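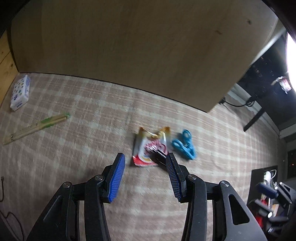 作業ノート 2019-07-19
場所:Skerow 二階、カーペットの部屋
書いた人:Valentin Anghel

今日は床の片付けの記録です。先週の打ち合わせで、Shu-fen Lai さんが「床に物を置いたまま帰る人が多い」と言いましたので、私が片付けの手順を書いてみることになりました。まだ下書きですから、間違いがあれば直してください。日本語の間違いも歓迎します。

始める前に床にあった物(机の下と、その手前):
・お菓子の袋。しわくちゃ。白い部分が多く、下のほうに赤い帯がある
・黒っぽい小さな筒の形の物。袋の上に斜めにのっていた
・水色のはさみ。袋のすぐ右
・木の箸。緑色のもので真ん中を束ねてある
・ティッシュの箱。白地に点と葉の小さい模様。壁の近くで横になっていた

机の板は明るい色の木で、脚は黒いです。机の下は影になるので、立ったままだと奥のティッシュの箱を見落としやすいと思います。しゃがんで見るほうがいいです。

手順(第一案)
1. はさみを先に取る。刃を閉じてから、持つところを手前にしてトレーに置く。
2. 小さい物を取る。今日は黒っぽい筒。袋と一緒に捨てないように、必ず袋より先に取る。
3. 袋を捨てる。中に残りがあるかどうか、一度さわって確かめる。
4. 箸。束のまま台所の引き出しへ。ばらばらにしない。
5. ティッシュの箱は机の上に戻す。
6. 最後に掃除機。

最初の案では袋が一番でした。ごみを先になくすと気持ちがいいからです。でも Eirlys Price さんに見せたら、「上に何かのっているときはどうしますか」と聞かれました。その通りですので、順番を変えました。

筒の形の物については、何なのか私には分かりません。黒に少し赤みがあります。口紅かペンのふたかと考えましたが、決めないことにしました。「持ち主不明」の箱に入れて、紙に日付を書きました。心当たりのある人は八月の棚の整理までに取りに来てください。そのあとは Nest Dafis さんに預けます。

カーペットについて
ベージュに薄いピンクがかった格子の柄です。この柄の上では、箸のような薄い色の細い物が思ったより目立ちません。緑のところがあるのですぐ気がつきましたが、もし緑がなければ踏んだかもしれません。はさみの水色はよく見えます。新しい文房具を買うときは、はっきりした色を選ぶのがいいと思います。Holtard のカタログを見ましたら、色つきのはさみは一本 448 円、浅いトレーは一枚 985 円でした。トレーは 2 枚あれば足ります。注文はまだしていません。Michalis Psarras さんの確認待ちです。

掃除機のこと
格子の線にそって動かすと、どこまで終わったか分かりやすいです。机の脚のまわりは細いノズルに替えます。ノズルは廊下の棚、番号 219 の引き出しに入っています。前に Arkstead の部屋に持って行かれて探しましたから、使ったら必ず戻してください。

意見をもらったところ
Shu-fen さん:箸は台所の引き出しではなく、お弁当の棚がいいのではないか。台所の引き出しは共同の箸で、束ねてある箸は個人の物かもしれない。
→ 私もそう思います。手順の 4 は「お弁当の棚」に直します。
Eirlys さん:ティッシュの箱は壁ぎわに落ちやすい。机の端に置かないこと。
→ 手順の 5 に「机の真ん中」と書き足します。

自分へのメモ
・「床に置く」と「床に落ちている」は日本語で意味が違うと注意されました。貼り紙では「床にある物」と書く。
・貼り紙は入口の内側、目の高さに。字は大きく。
・お菓子はこの部屋で食べてもいいのか、規則をまだ見つけていない。Michalis さんに聞く。
・はさみの置き場所が決まっていない。トレーが来るまでは、ペン立てに刃を下にして入れる。
・第二案ができたら、このノートの次のページに貼る。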